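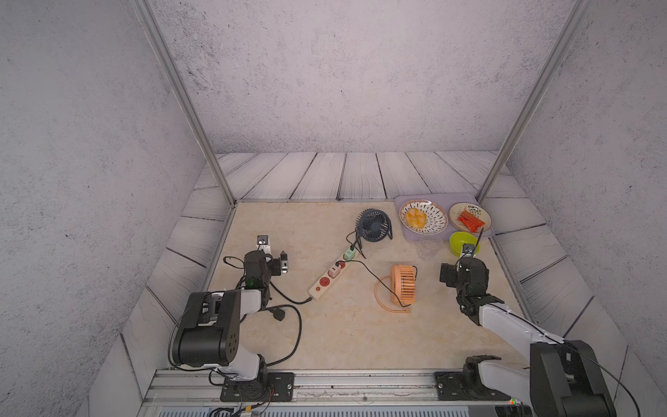 *Two arms on one rail, with the green bowl over by the right one.*

# Grullia: a sliding puzzle game for phones

Project report, Wayne Clegg. Handed in October 15, 2024.

So the plan back in May was a big one. Damian Kozłowski and I wanted to make a fishing game with a whole island to walk around on, and a shop, and weather. Sandra Crabtree, our instructor, read the pitch and wrote "which part of this is the game?" in the margin, and I spent a grumpy evening trying to answer her. The answer was the part where you push ice blocks out of the way to reach the pond. We'd put it in as a little gate between areas! Everything else got dropped, and the ice blocks became Grullia.

You play a crane (the bird) on a frozen lake. Swipe in a direction and the crane slides until it bumps into something. Slide into a block and the block goes instead of you. Get to the open water and the level is done. There's no timer and no lives, and you can undo as far back as you like.

Damian wrote most of the movement code and I did the levels, the menus and the sound. Weronika Nowicki drew the crane and then redrew it when we found out that her first version was unreadable on a small screen – it had lovely thin legs that just vanished.
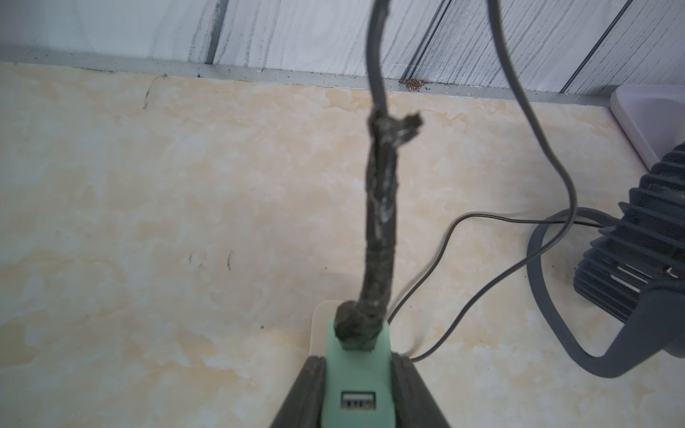 *4 min read*

## The undo problem

I thought undo would take me an afternoon. My first version saved the crane's position before every swipe and put it back when you tapped the button, which was great until a block had moved. Then the crane went home and the block stayed where it was, and you could walk yourself into a spot that had no way out. One tester did this on the second level and figured it was part of the puzzle. She kept at it for ages and I felt awful.

The version we shipped saves the whole board each time. I was worried about memory, but a board is just a short string of letters, so even a very long game hardly takes up anything. Damian had told me this at the start and I didn't listen (sorry, Damian).

There was one more bug hiding in there. If you swiped while the crane was still sliding, the game saved a board with the crane halfway between two squares. Undoing to that board froze everything. We fixed it by ignoring swipes until the slide ends, and then people complained the controls felt sticky, so now the game remembers one swipe and plays it right after. That felt so much better that I wish we'd done it from day one.

## Getting the levels in order

We finished with 30 levels in three sets, named Drutach, Ashworth and Nosside. Drutach teaches sliding and pushing, Ashworth adds cracked ice that breaks after you cross it, and Nosside has the wind, which nudges blocks one square after every move.

I made the levels on graph paper first. My favorites were always the ones I'd just finished, so I'm a terrible judge of which are hard. Kvido Vlček suggested sorting them by how many undos people used, and he wrote a small logger that kept the count for each level. Some of my "easy" ones had to move way back. Level 7 was the worst: it looks like an open pond with hardly anything on it, and people burned through undos because there was nothing to bump into. It's in Ashworth now, and I added a rock near the shore.

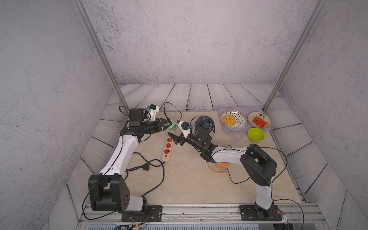 ## What testers told us

Most of the comments were about feel. They liked the scraping noise when a block moves (that's me dragging a mug across a baking tray). They did not like the music after the first few minutes, and neither did I by then, so it now fades out if you've been on the same level for a while.

A few people asked for hints. We argued about it for a week. I wanted a button that shows the next move, Damian wanted no hints at all, and we ended up with a button that highlights the block you need to push first. It doesn't help much on the two wind levels at the end of Nosside, where every block matters.

## Things still broken

- The crane faces the wrong way after an undo.
- On wide tablets the menu text runs off the side.
- Turning the sound off doesn't stick if you close the game from the level screen.

Weronika has started on a spring version of the lake with lily pads, and I've got graph paper all over my desk again.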